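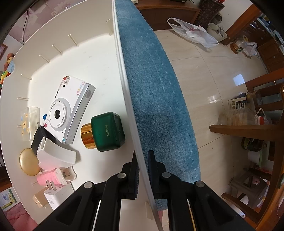 Home Help Tickets My account Log out

Ticket 147: recipes going back to their old versions
January, by a Thampi customer in Bastley
Status: closed

First message, 9.40 in the morning

Hello, and thank you in advance to whoever picks this up. I've been using Thampi for my recipes for years now and have never needed to write in before, so please forgive me if I've put this in the wrong box.

I keep Thampi on two things: the laptop in the back room, where I do most of my typing, and a Soltatov tablet that lives in the kitchen. I have more than 3000 recipes in there (a good many of them my mother's, copied out from cards, and a good many more that I cut from magazines and will probably never cook, but you know how it is). Up until just after Christmas the two got along beautifully. I'd change something on the laptop, wander through to put the kettle on, and there it would be on the tablet.

Since the new year, some of my changes have been disappearing. I corrected the oven temperature on the marmalade loaf on the laptop, saw it save, and when I came back to it after lunch the old temperature was there again. I thought I'd imagined it, so I did it again, and it happened again! I've also lost a long note about the Christmas cake, which I'm rather upset about as I wrote it while it was all fresh in my mind and I can't now remember what I said about the brandy.

Things I have tried so far:

Turned both of them off and on again.
Signed out of Thampi on the tablet and signed back in.
Pressed Sync Now on the laptop, then on the tablet, then on the laptop again for luck.
Checked that I had room left on the tablet. I have plenty.

No error messages on either one. Both say "All up to date" with the little green tick.

Reply from Thampi support, 11.15

Good morning, and please don't worry, you've come to exactly the right box. Thank you for such a clear account of it all. I'm sorry about the Christmas cake note. Please don't give up on it just yet, as we do keep old versions for a while and there's a decent chance it is still tucked away somewhere.

Could you tell me three things when you have a moment? First, which version of Thampi each one is running (it's under Settings, then About, right down at the bottom). Second, whether it's always the laptop changes that vanish, or whether you've lost any made on the tablet too. Third, whether anything changed at home around the new year, such as a new router or an update on either device.

In the meantime I'd suggest leaving the tablet's sync switched off, so that nothing else gets overwritten. You can do that from the same Settings page.

Customer, 12.05

Sync is off on the tablet. Both say they are on the newest version. I had to find my other glasses to read it but I'm sure.

It is only ever the laptop changes that go. I hadn't noticed until you asked. Anything I change on the tablet seems to stay changed.

As for anything new, we did switch our internet over to Ornon in the last week of December, and they sent a new box. It's been very good otherwise, much better upstairs. Could that be it? I do hope I don't have to ring them, I was on hold for ages the last time.

Thampi support, 12.30

I don't think you'll need to ring Ornon, although the timing is a useful clue. If the connection were at fault I'd expect changes to be slow or to fail in both directions, and yours only fail in one.

When the same recipe has been opened in both places, Thampi looks at the time on each copy and keeps the newer one. If one device has the wrong time, it can win when it shouldn't. Would you mind looking at the clock on the tablet and the clock on the laptop, one after the other, and telling me what each says?

Customer, 12.50

Well, I feel a bit silly! The laptop says 12.48, the same as my watch. The tablet says 14.48. I never look at the clock on it as there's one on the cooker.

Thampi support, 13.10

Please don't feel silly at all, it's a very easy one to miss. Your tablet is 2 hours fast, so every time you open a recipe on it and so much as tick off an ingredient, it gets stamped with a time that hasn't happened yet. Anything you then type on the laptop in the next couple of hours looks older and gets thrown out.

My guess is that the tablet lost its automatic time setting when it was joined to the new router. I can't be certain of that from here. Would you try the following, in this order?

1. On the tablet, open Settings, then Date and Time.
2. Turn on "Set time automatically". If it's on already, turn it off and on again.
3. Check that the place under Time Zone is London.
4. Restart the tablet and look at the clock again.
5. Leave Thampi's sync off for now, please, and write back to me.

Customer, 14.20

Done, after a small delay for lunch. The automatic setting was off and the place was somewhere I've never been. I've put it on London, restarted, and the clock now matches the laptop.

Sync is still off as you asked.

Thampi support, 14.35

Wonderful. I've looked at your account from our end and found 15 recipes with a stamp in the future or a newer laptop copy sitting behind an older one. The marmalade loaf is among them, and so is the Christmas cake, with a rather long note attached!

I've put all of them back to your laptop versions and reset the stamps. Before you turn the tablet's sync back on, please open the cake on the laptop and see that the note is as you remember it. If it is, switch sync on and give it time to catch up, as a collection of your size can take a little while.

Customer, 15.25

It's all there, every word, including the bit about the brandy (less next year, apparently). I've turned sync back on, changed the marmalade loaf on the laptop, opened it in the kitchen, and gone back to the laptop again. It has stayed put each time.

Thank you so much for being so patient. I'll leave it overnight and let you know in the morning.

Customer, next morning, 8.55

Still right. I added a leek soup last night on the tablet and changed the amount of stock on the laptop at breakfast, and both are as they should be. Please do close this.

Thampi support, 9.20

Closing this one now. If the clock wanders off again, reply here and the ticket will reopen by itself. Enjoy the soup!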